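Budget season, or how I spent a whole afternoon pricing grippers

April 24, 2023

So the equipment request is due and I have been told (kindly, by Graciela Iturra, who signs these things) that "two arms and some bits" won't do as a line in a spreadsheet. Fair enough! I've been going round in circles on it for ages, mostly because every time I open the sums I end up back in the simulator, opening and shutting a wooden cabinet for the pleasure of it. 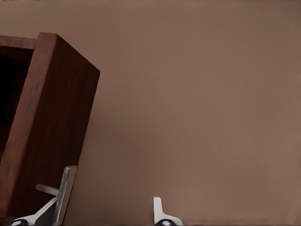

Page 2

The arms themselves are the easy part, as the quote from Parbridge is good until June and I'm not going to haggle over it. It's the hands that are eating my money. Vicente Riquelme wants the same gripper on both sides so we only keep one lot of spares. I want two different ones, which means two sets of fingers, two sets of screws and two people to ring when something snaps. I can see his point, I just don't like it. The second gripper adds 700 to the bill before delivery, and Geninetti quoted me 17 weeks on top, so we'd be twiddling our thumbs all summer.

Then there's the table. I'd put down 40 for brackets and cable ties, and Benjamín laughed at me, so that's now a proper line of its own with a frame in it.

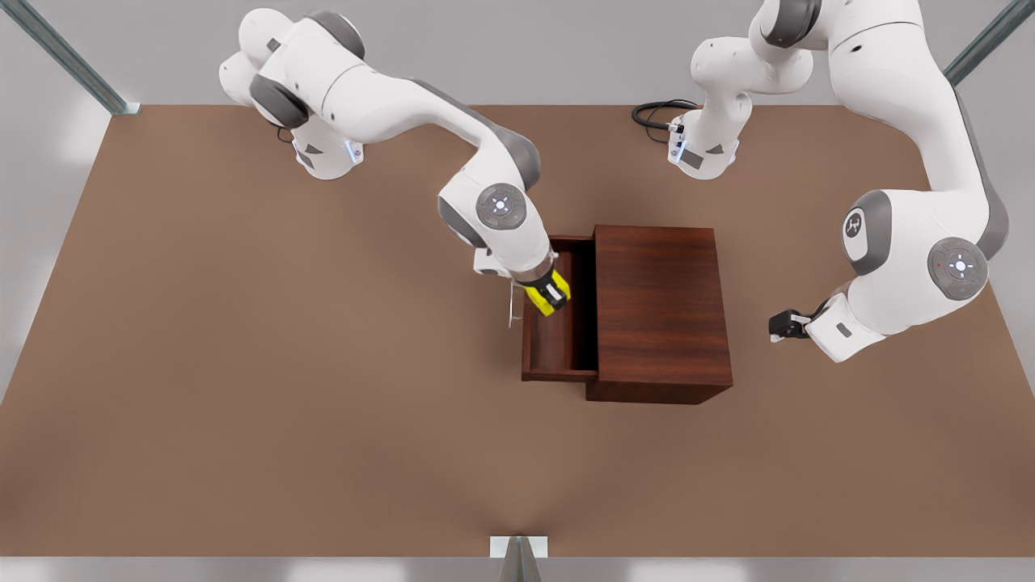
What I keep coming back to is how much of this we could put off. Drawers are a big part of what we want to do this year, and if one arm can manage the drawer jobs then the other could wait for the next round. Touran Arabzadeh says never split an order, you won't see the second half. She's been through this at Medina and lost a whole bench that way, so I'm inclined to listen.

Anyway, I've put both arms in, both grippers too (sorry Vicente), and roughly 10 per cent for things I've forgotten. I still need a price for the cabinet, if anyone knows a joiner.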